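Part-time evening cleaner wanted, Grundwood building

We are Karimi, a small cleaning company, and we are looking for one person to join our evening team in Grundwood. You will work together with Ladan Fallahi, who has been with us for 8 years and will show you everything in the first weeks.

The work is sweeping, mopping, emptying of trash and wiping of desks on two floors. It is not heavy, but it must be done with care. Hours are from 5 pm to 9 pm, and the pay is 700 dollars every two weeks.

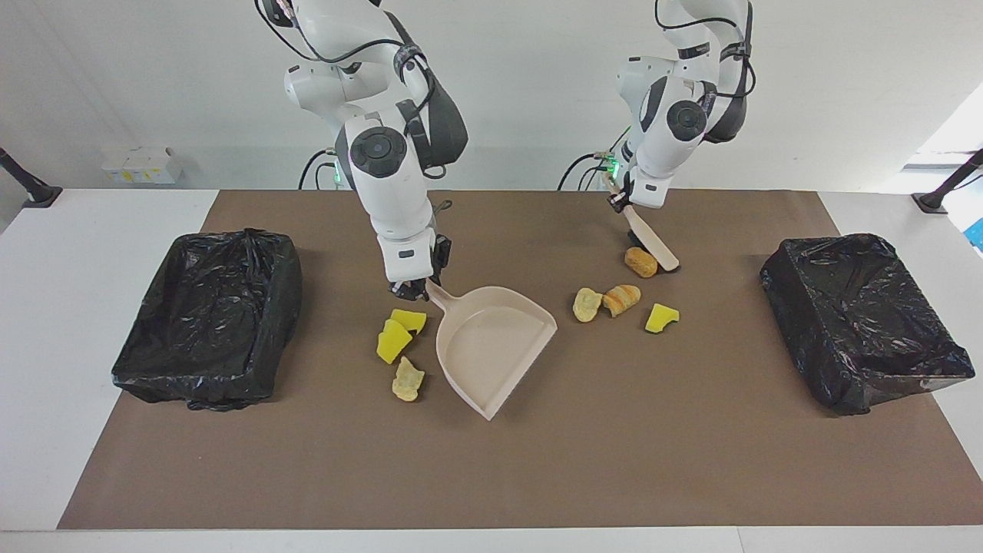
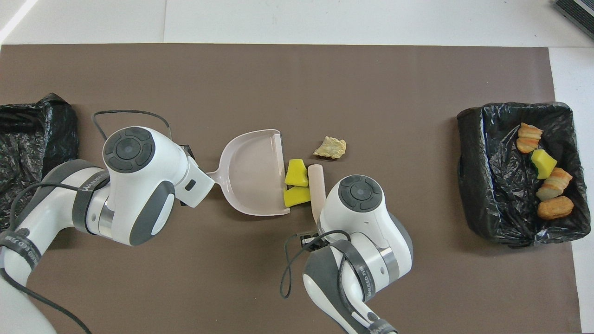

On the brown mat, two views of the same table.

What we ask from you:
You can be on time – the bus to Porkberg leaves late enough to go home after.
You can read simple English labels on the products.
Experience is welcome but is not necessary.

We give you shoes, gloves and a locker. After 72 hours of work we sit together and decide if both sides are happy.

To apply, please write a few lines about yourself to Adeel Janjua at the Karimi office, or come by in the morning and ask for him. The start is in June. We answer to every person who writes – please allow us a little time.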